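Earbud case: cream with gold trim, or am I being daft?

Home > Small gadgets > Headphones and earbuds

mothballs_700
Joined: July
Been through more than 30 listings and I keep coming back to this one. I love the gold band and the glossy shell, but will it look grubby in a week? I'd keep mine in the fruit tray by the door, knowing me — it's where everything ends up.
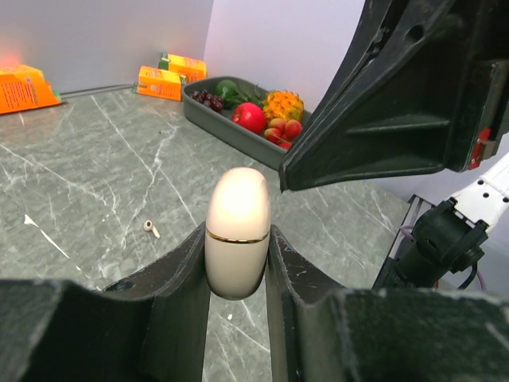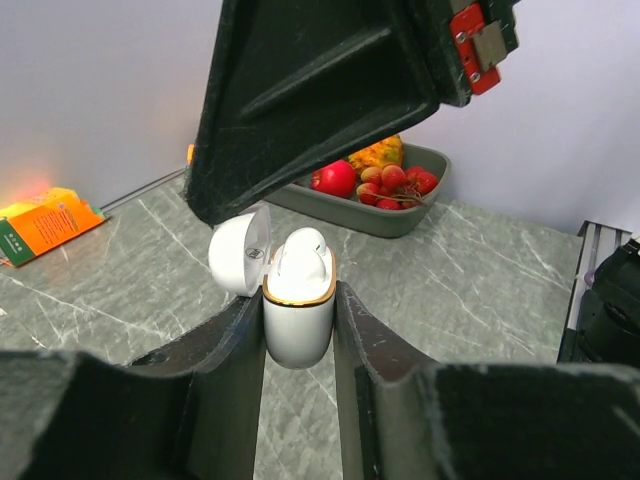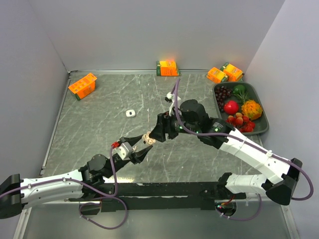
First one: case shut, one bud out on the marbled top. Second: lid up, buds in.

saner_tea
Lovely shape! My Brandlow is pale too and it picks up denim something awful. I'd go dark.

Nadine Nimri
Disagree with saner_tea, sorry. I've had a white Matau for ages and a damp cloth sorts it. What puts me off is the gloss, I'd drop it within the hour.

mothballs_700
It's the egg shape that's got me, really. Would a silicone sleeve hide the gold bit?

saner_tea
Most of them would, yes. Bit of a waste if that's what you're paying for.

Nadine Nimri
Get a clear one then. And not in with the apples please, mine got sticky in the hinge once and it never shut right again.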